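Hand-held grippers get a fixed service round at Kurnora

Kurnora has changed the way it looks after the hand-held grippers used at its Geddes site, moving from repairs on demand to a set check after every 2,000 grasps.

The new routine came in this January 2020 and covers all 30 of the units in use. Until now a gripper stayed out on the floor until somebody reported a fault, and it then went to the bench with a note taped to it. Some came back within days with the same complaint.

Efe Isah, who runs the bench, said most of the trouble was small. Fingers wore along the ridges and began to slip on smooth objects. Cables worked loose where they were pulled at an angle. Markers got scuffed or were put back slightly crooked after cleaning, and the tracking then drifted for the rest of the shift.

"None of it takes long to put right if you find it early," Isah said. "What costs us is a whole day of recordings where the marker was out and we only see it afterwards."

Each check now starts with the soft fingers. They are closed by hand and should meet evenly along their length. If one side touches first, the pair is taken out and refitted, and fingers are always replaced in pairs. The inside of the opening is wiped with a dry cloth and the camera view is looked at on a screen before the gripper goes back to its user. 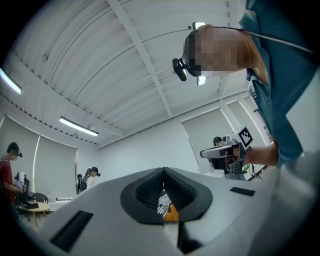
The view from one of the hand-held grippers at Geddes, with its two ribbed fingers meeting in the opening. Another gripper, with a square marker on top, is in use behind it.

The head-mounted cameras are checked in the same round. Straps are adjusted to the wearer, the lens is cleaned and the cable is run so that it does not pull when the head is turned. The gripper and the headset are then started together, and the user makes a short test movement so that the two recordings can be lined up.

Spare fingers and cables come from Wonuda, which also supplied the jig used for setting the markers square. Kurnora has bought 2 of the jigs – one stays on the bench and the other goes round with whoever is doing the checks.

The count of grasps is kept by Siruvham, the firm's own logging program, which puts a line on the bench list when a unit is due. Isah said the figure of 2,000 was picked from the old repair notes and might come down for units that handle rough or heavy items.

A first review of the routine is planned for October. Until then the old fault notes will still be accepted at the bench.

Comments

benchrat
Do they log which finger wears first? Ours always went on the left side and it was the linkage, not the rubber.

Moll_T
We had crooked markers for months before anyone made a jig. Wish we had done it sooner.

P. Garside
Dry cloth only? We use a drop of alcohol on the lens and have had no problems with it.

benchrat
Fine on glass, I would keep it off the fingers though.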